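Recording Rules for Robotic Suturing: What the Draft Practice Guide Asks For
Speaker notes, Estier workshop, 4/10/21

Slide 1. Say who we are and move on. The Kavville bench group wrote the first draft. Tralberg reviewed it. Talk runs 20 minutes, questions after. Handout has the full wording, so don't read it out.

Slide 2. Scope. The guide covers suturing on tissue pads with two robotic instruments. It doesn't cover patients or live tissue. It doesn't tell a lab how to suture. It says what has to be written down so another lab can read the data.

Slide 3. Naming. Every thread feature gets a name from the list before labeling starts: needle, working thread, tail, tied knot. A tail from an earlier stitch is never labeled as working thread, even where the two cross. This was the most common error in the trial round. Leave the picture up while they find the knots.
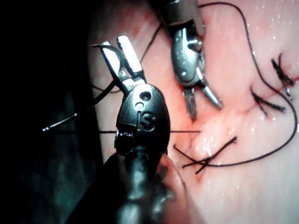 Needle driver and grasper with tied knots on the pad. Label each knot separately.

Slide 4. Needle handling. Three rules.
Record which instrument holds the needle at every handover.
If the grip can't be seen, enter "unknown." Do not carry over the last value.
A regrip counts as its own event, even if it is short.
Mention that the Kavville trial had 40 runs and 2 were thrown out for missing handover entries.

Slide 5. Camera views. A close view alone is not enough. The guide asks for a second view from beside or above the work, with both instruments in it when they are over the pad. Clocks have to be matched before the run, and the offset goes in the log.

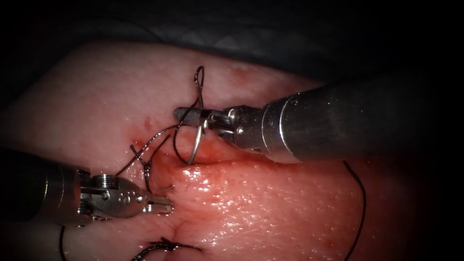
Guimarães wrote back on this rule that a second view doubles the storage and that smaller labs will skip it unless the guide allows a lower frame rate. Fair point. The draft now allows it, as long as the rate is stated in the log. Take questions on this slide if they come up, it was the longest thread in the comments.

Slide 6. Pad condition. Note the pad type, any marks from earlier work, and whether fluid was added. Old punctures stay in the record. Don't crop them out, and don't count them as attempts in the new run. A pad may be used again if the log gives the earlier run number.
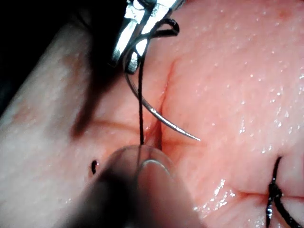 Close view before a pass. Existing puncture at left, tied suture at lower right.

Slide 7. Stopping rules. The operator can stop a run at any time and doesn't have to give a reason on the spot. The reason goes in the log the same day. Stopped runs are kept in the set and flagged.

Slide 8. Next steps. Comments close in December. Use the form on the handout and give the clause number. Rule 91 on thread color is still open, so ask for a show of hands before the break.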